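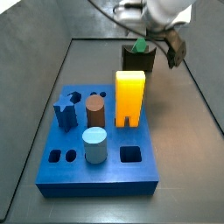
2025-10-26, cahier de la cellule, partie sous

Bon, j'ai passé la matinée dans les devis au lieu de toucher au bras, et il faut que j'écrive tout ça avant d'oublier. Oda Torvik veut une liste propre pour la demande de novembre, avec ce qui est indispensable d'un côté et ce qui nous ferait plaisir de l'autre (ma première version mettait tout dans l'indispensable, évidemment).

On commence par les doigts de pince. Haugen propose la paire à 227 € hors taxes, port en plus, et je trouve ça cher pour deux bouts de métal et des vis, mais les nôtres ont fait leur temps et je n'ai pas envie de les retailler une troisième fois. J'en mets deux paires : une sur la pince, une dans le tiroir. Si Oda coupe quelque part, qu'elle ne coupe pas là !

Ensuite la caméra de poignet. Le modèle de chez Ernia est à 746 €, câble compris, support non compris. J'ai rappelé pour le support et on m'a répondu « sur étude », ce qui veut dire qu'on va le dessiner nous-mêmes. Pas grave, on a du filament noir à ne plus savoir qu'en faire. Par contre je voudrais vérifier l'éclairage avant de signer, parce qu'une caméra plus sensible avec la même lampe, ça risque surtout de nous donner du blanc plus blanc.
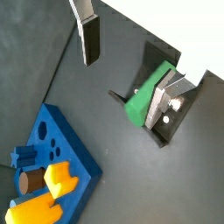 Pour la lampe, justement : je penche pour un panneau diffusant fixé plus haut, à régler en intensité. Prustance en a un, Ramo aussi. Celui de Ramo est moins cher mais le délai est de six semaines, et six semaines à partir d'un bon de commande signé en novembre, on sait tous où ça nous mène (les fêtes, la compta fermée, le colis chez le gardien du bâtiment d'en face). Je note Prustance en premier choix et Ramo en repli.

Côté consommables, la mousse. Je ne veux plus acheter de jeu de formes complet à chaque fois qu'il nous manque une pièce, donc j'ai demandé un prix pour des blocs bruts et un autre pour la découpe. La découpe coûte plus que la mousse, ça m'a fait rire jaune. À voir si l'atelier du rez-de-chaussée peut nous faire les trous hexagonaux et l'étoile proprement, le rond ils savent faire.

Le support noir, lui, ne coûte presque rien : impression maison, deux vis, terminé. Je voudrais quand même une petite série identique, histoire qu'en cas de casse on ne passe pas la journée à recaler la position de reprise. Je mets une ligne « filament + visserie » avec un forfait et on n'en parle plus.

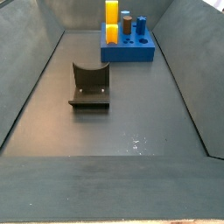

Cahier n° 2

Suite après le café. J'ai fait le total à la main puis au tableur, et pour une fois c'est le même ! On arrive à nearly 2,000 €, enfin, presque 2 000 € pour écrire comme tout le monde (je recopie trop de devis en anglais), avec les deux paires de doigts, la caméra, le panneau et la mousse. La découpe n'est pas dedans. Le port non plus, et c'est là que je me méfie, Haugen nous avait facturé une palette pour une boîte qui tenait dans une poche.

Ce que j'ai sorti de la liste, pour mémoire :

- le deuxième bac gris, très tentant, mais il faudrait une deuxième table pour le poser
- la peinture du fond : on refera une couche avec ce qui reste dans le pot
- le contrat d'entretien du bras, à rediscuter quand Ernia aura envoyé la version sans déplacement

Oda me demande aussi si on peut repousser la caméra au printemps. Ma réponse : oui si on garde la lampe, non si on repousse les deux. La lampe seule nous aide déjà sur les pièces jaunes, qui renvoient beaucoup de lumière. La caméra seule, je n'y crois pas trop.

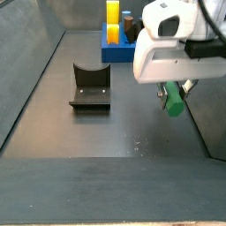 *Bloc hexagonal vert dans la pince, support noir libre.*

C'est sur ce geste-là que je base la demande pour les doigts. Un hexagone tenu à la verticale, ça demande des faces de serrage bien parallèles, et je préfère payer le jeu neuf chez Haugen que perdre des après-midi à limer. Je joindrai les cotes au devis, elles sont dans le classeur vert, pas dans le partage.

Reste à faire : relancer Prustance pour la fixation du panneau (filetage ou collier ?), demander à Haugen un port chiffré par écrit, descendre à l'atelier avec un bloc de mousse, et envoyer le tableau à Oda.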